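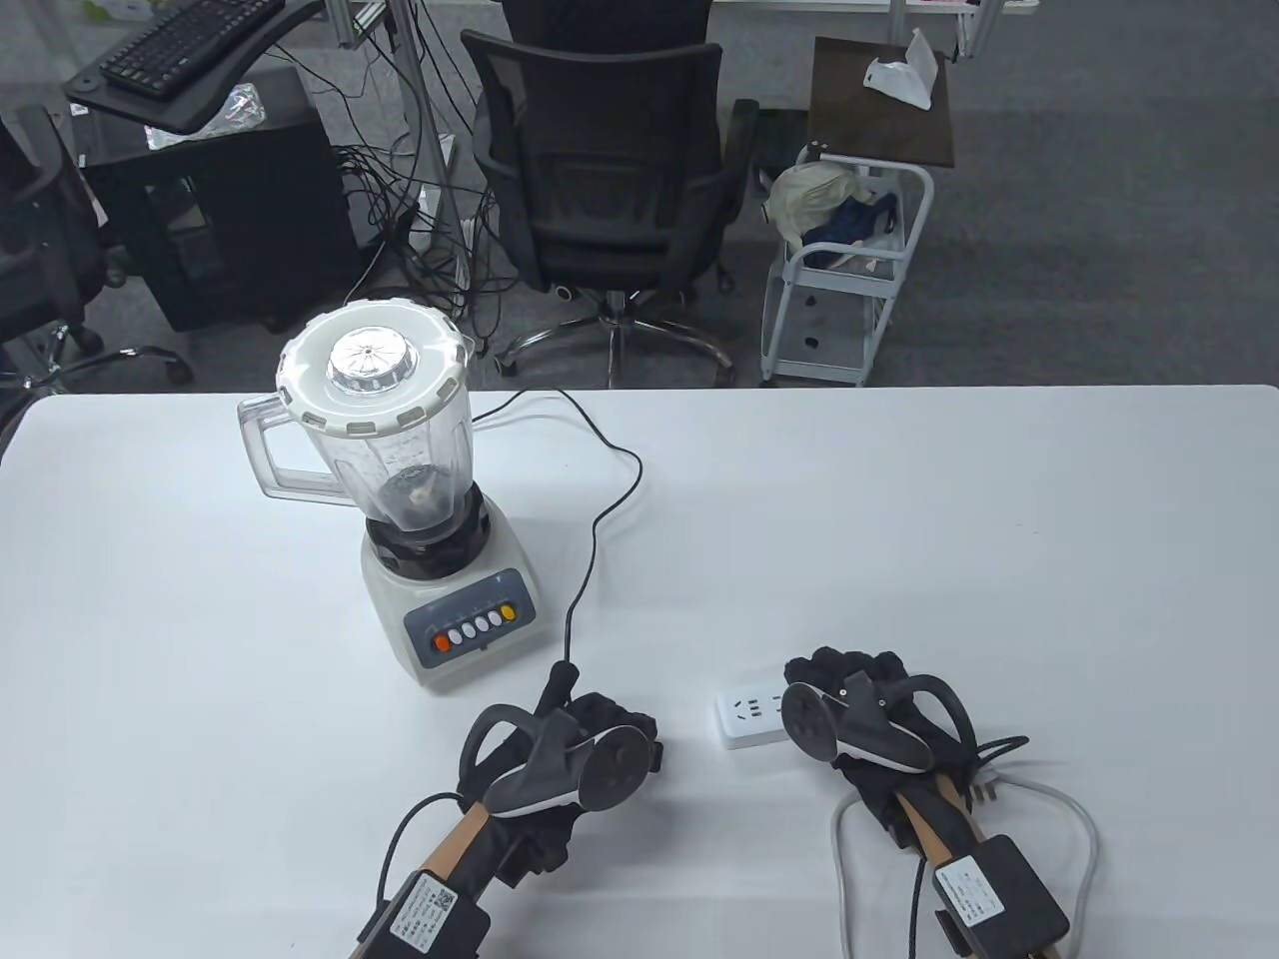
Countertop blender with a six-button front panel, class "small kitchen appliance".

Kulladell Household Manuals
Data card, release 2

Summary

Kulladell is a collection of 214 user manuals for household appliances, converted to plain text and aligned by section. The manuals cover blenders, kettles, irons, fans, toasters, vacuum cleaners and sewing machines. Most are in English. A smaller part also has German or French text, and where it does, the languages are stored side by side.

The set was put together for people working on instruction text: simplification, translation, readability scoring, or search over support documents. It holds no customer data.

What is in a record

Each manual is one folder. The folder name is the record number, padded to four digits.

manual.txt – full text in reading order, UTF-8
sections.tsv – one line per section, with start and end offsets
warnings.tsv – safety notices pulled out of the body text
meta.json – appliance class, languages, page count, decade of printing

Offsets count characters, including line breaks. In release 1 they counted bytes, so scripts written for that release need a change in the reader.

Sources

The printed manuals came from two lots. The larger one was bought from Badawi, a repair shop that was clearing its back office. The rest were sent in by owners after a call in the Pusden newsletter in August. Duplicates were dropped if the model line and the printing code both matched. Manuals that differ only in printing code are kept, as the wording of the warnings often changed between printings.

Processing

Pages were scanned in gray at one setting and run through text recognition. Ingeborg Widmer and Remo Rainer corrected the output by hand. Parts lists and exploded drawings were left out, but their captions are still in manual.txt. Tables were flattened to one row per line with tabs between cells.

Section labels follow the Grorkix scheme, which has 12 labels. The ones that caused the most disagreement were "before first use" and "assembly". If a passage fits both, it is marked "assembly".

Svenja Steiner labeled the whole set. Bukola Amadi labeled 30 manuals a second time, and both versions of those are in the folder named double.

Known problems

Fractions in recipe pages are sometimes read wrong. A half may show up as 1/2, as 12 or as a stray percent sign. Recipe pages should be skipped for any work that depends on quantities.

Record 0227 is numbered out of sequence. It was added after the numbering had been fixed and there is nothing missing before it – the gap is left over from dropped duplicates.

French text in the older iron manuals lacks accents on capital letters. This matches the print and was not changed.

Splits

There is no official test split. Please divide by manual and not by section, as neighboring sections repeat the same sentences.

Contact

Corrections go to Cyrill Hauser. Give the record number and the line in manual.txt. Fixes to labels are collected for the next release; fixes to the text go in as they come.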